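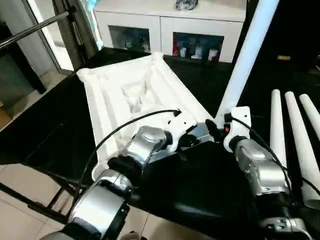 Molded foam packing tray with a clear insert in the center pocket.

A Morning at the Pletilum Packaging Works

Pletilum opens its doors to visitors one month a year, in September, and the tour list fills up fast. I signed up in spring with Dinesh Kandpal, who buys packing for a glassware shop and wanted to see how his orders get made. I mostly wanted to see the machines.

The works is on the east side of Vulum, past the grain silos. There is a bus, but it stops at the bottom of the hill and the walk up has no sidewalk for the last part. We drove. Parking is behind the main hall, next to a row of silos that hold the raw beads. Visitors sign in at a side window and get ear plugs, a hair net and a yellow vest. Open shoes are not allowed, and one man in our group had to borrow a pair of boots two sizes too big.

Our guide was Kaja Vasiliauskas, who has worked there for 26 years, the first nine of them on the presses. She started us in the bead room. The raw material looks like coarse sugar. It goes into a steam chamber and comes out as light white balls, many times the size. These have to rest in tall mesh bags for some hours before molding, and the room with the bags is the quietest part of the building. She let us put our hands in one. It feels like nothing much, and the beads stick to your sleeves for the rest of the day.

The press hall is next, and it's loud. Each press closes two halves of a metal mold, fills the gap with beads, and lets in steam so the beads swell and join up. Water cools the mold, then the part pops out. A simple block takes longer than a thin tray, which surprised me until Kaja explained that the thick parts hold their heat. There were rows of presses running and the floor around them was wet, so watch your step. It is also warm. I left my jacket in the car and was glad of it.

What I liked best was the mold store, a long room of steel shelves with every mold the company still has an order for. Some go back to the first owner, Stankevičius, who made fish boxes for the port at Jorton and nothing else. The fish boxes are still made, from a newer mold. Ott Rebane runs the tool shop at the end of the room and showed us how a worn vent gets drilled out and replaced. The vents are small slotted plugs that let steam in, and they leave the little round marks you find on the back of almost any foam part. I had seen those marks all my life and never asked what they were.

After that came the drop test. A box is packed, lifted to a set height and let go on a corner, an edge and then a flat side. Ours held a ceramic lamp base. It came out whole after the corner drop, whole after the edge, and with a crack after the flat side. The tester wrote it down and set up the next one. Dinesh asked a lot of questions here, mainly on wall thickness, and got straight answers.

The last stop was scrap. Bad parts and trimmings are ground up, and some of that goes back into new blocks. Kaja said clean scrap is easy and anything with tape or labels on it is a nuisance. They take foam back from local shops if it arrives clean and dry — bring it to the gate before noon.

The tour ended in the canteen with coffee and a poppy seed roll, both included. The whole thing took from nine until a bit past eleven. There is a lot of standing and two flights of metal stairs, and it was hard to hear Kaja over the presses if you were at the back of the group. Stay near the front.

Tours are free but you need a booking, and children under 12 can't go into the press hall. Photos are fine everywhere except the mold store. If you have time afterward, the lake road back toward Jorton is the nicer drive. We stopped there for smoked fish, which came in one of the Pletilum boxes.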